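Flowers at Tenstead: a progress report

The flower roster is in its second month and, against expectations, still going. Sign up with Santosh Pant for a September week. Six are left. Two habits have crept in, so a few notes.

The big table
Lilies go on the dark glossy table, where the shine gives you every stem twice for the price of one. Keep the water clear - the glass hides nothing.
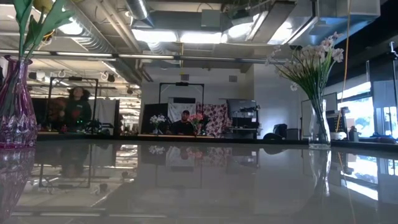 The desks
Small daisies suit a desk. They'll share with a phone, a fan and a laptop without taking over, though please water them away from the keyboards.
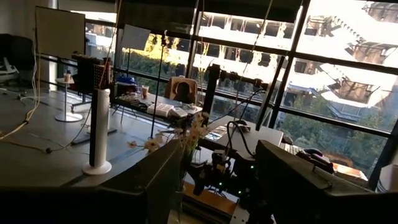 Ho-yin Hsueh would like it known that daisies outlast lilies by a week, and that the lily faction has been told.

The artificial bunch
It needs no water. Please stop giving it some. Lay it flat on the white table for dusting, blossoms all facing one way.

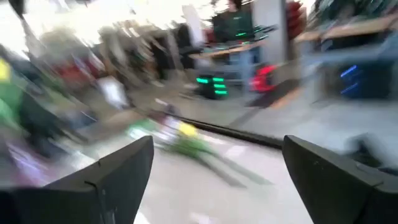

Vases
Rinse and return to shelf 7. The purple one is heavier than it looks, so use both hands.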